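Home | Forums | Manipulation | Sim and Data | Search | Log in

Training only in sim, cup-to-rack placing: how much do you trust it?
Posted Wednesday by slatcount

We've been training a policy in the Wiven simulator that takes a cup in a multi-finger hand and puts it on a dish rack. Training set is 3,000 generated demos. Over 90 held-out sim episodes it failed 19 times. Before I write this up I'd like to hear what people think of the method.

Demos come from a short list of hand-made grasps, replayed with the cup and rack moved to new spots. Table, walls and lighting stay the same.

moltenpeg wrote:
Same lighting every time is your problem. You have a policy that knows one gray room. I'd randomize that before I reported any number.

slatcount wrote:
Fair, but I wanted to know if the grasp replay works before I piled visual changes on top. If I do both at once I can't tell which one broke it.

ghorb_fan wrote:
I'm with slatcount on the order. We did it the other way on the Ghorbani benchmark and spent all of August untangling it. What do the failures look like?

slatcount wrote:
Mostly the cup gets to the rack at a bad tilt and the rim catches on the front rail of the upper shelf. A few are drops on the way over. The tilt is set at grasp time and the policy hardly corrects it after that.

moltenpeg wrote:
So it's copying the wrist path from the demo and ignoring the cup. That's what replayed demos give you. I don't think more of them will help.

tulla_user2 wrote:
Disagree. We had the same thing with Tulla and it went away once we added noise to the grasp and kept only the demos that still ended in a good place. Same replay method, wider spread. We started from 21 grasps — how many do you have?

slatcount wrote:
Fewer than that. I can add noise, the filter is already there. I just never gave it anything hard to filter.

moltenpeg wrote:
Fine, but check contact too. The slats on a rack like that are thin, and if the collision mesh is a plain box the cup can rest on something that isn't there on a real one. Your success number could be too high.

slatcount wrote:
Upper shelf is a box right now, yes. I'll switch it to separate slats and rerun the same episodes. It was slow when I tried it in Mandonura but Wiven might cope.

ghorb_fan wrote:
Post both numbers when you do. And can you put up a still with the cup in hand? I want to see the tilt you mean.

slatcount wrote:
Sure, see below. Rerun goes on tonight.
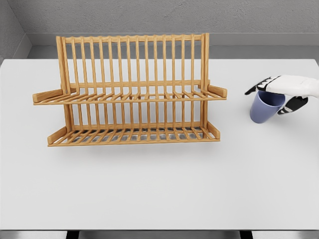
Sim still: cup held at a tilt, rack empty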